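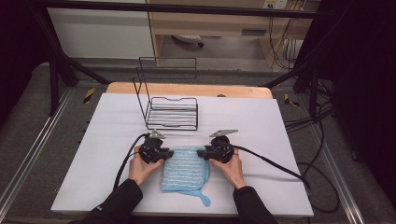 Towel folding with the hand-held grippers, both cables still on the board.

deepika_marar
We must send our equipment list for next year before the end of December. Now we have one pair of grippers and one table in an aluminium frame. I want to ask for a second pair and put the arm off until summer. Is this sensible?
2 comments · 15 shares

falau_bench
I would not do it. If you delay the arm, you collect folds for months and never test them on a machine. Rawat gave us a delivery time of 60 days, so order it first.

analyn_m
I disagree with Falau. Our arm stood in its box for a whole term – we had too little data to use it. Deepika, please put cables in the budget as well. Yours run straight over the work surface, and ours wore out at the plug. We keep 15 per cent of the money for such small parts.

deepika_marar
Thank you, I had no line for cables at all. Would you buy them from Eder?

analyn_m
Yes, but ask for the longer ones. And buy more towels, one colour is not enough.

falau_bench
Towels are cheap, the arm is not. I still say order it now, prices at Rawat go up in spring.
40 views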